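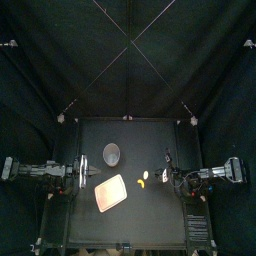 A dark tabletop with black fabric on three sides.

Shuzhen Li had her first public performance in a library basement, with a cereal box for a theater and a flashlight held in her teeth. The audience was her two cousins and a man who had come down looking for the restroom.

"He stayed for the whole thing!" she says, laughing. "He even clapped. I thought, well, that's it, I'm doing this forever."

She pretty much has. Li now runs Flistelier, a tabletop puppet company that makes shows small enough to fit on a desk, and she talks about them with the kind of joy most people save for vacations. We meet on a Friday in the room over a bakery where she builds, and within five minutes she has put a paper heron in my hand and is showing me how to make it look sorry.

"Drop the beak, but slowly. Slower. There! Now it has done something bad."

The heron comes from "Fan," her newest piece, which opens in March. It follows a girl who carries her grandmother's folding fan up a river to have it mended, and meets a different bird at every bend. Li wrote it with Zhenhua Hou, a musician she met when they were both stuck at the same bus stop in the rain. Hou plays the whole score on a thumb piano and a set of tuned jars.

"Zhenhua sends me a tune and I cut paper until it looks like the tune," she says. "Sometimes I send back a bird and he says no, that's a much faster bird."

The paper is her great subject. She buys it in stacks of 1000 sheets and goes through more of it than she likes to admit. For the river alone she made 10 versions, and the one she kept is the plainest, a long strip of blue-gray tissue pulled by hand from left to right. Her teacher, Graham Tindall, had told her early on that an audience will do half the work if you let them, and she used to fight him on it.

"I wanted every feather. Graham would take my scissors away, really take them, and put them in his coat. I was so mad at him. Then I would look at the puppet the next day and it was finished."

Her audiences are small on purpose. Some of her favorite shows have been for a single classroom, with the kids on the floor and the teacher sneaking in closer than anyone. Fengying Xiao, who joined the company as a second pair of hands, says the front row is the best and scariest part of the job.

"They tell you everything," Xiao says. "If your bird is boring, a five-year-old will say so, out loud, to the bird."

Li loves that. She keeps a notebook of things children have shouted during shows and reads me page after page of it, wiping her eyes. One boy offered the grandmother his lunch. A girl asked the heron whether it had a job.

"We put that one in," Li says. "It's in the second half now. He does have a job — you'll have to come and find out what."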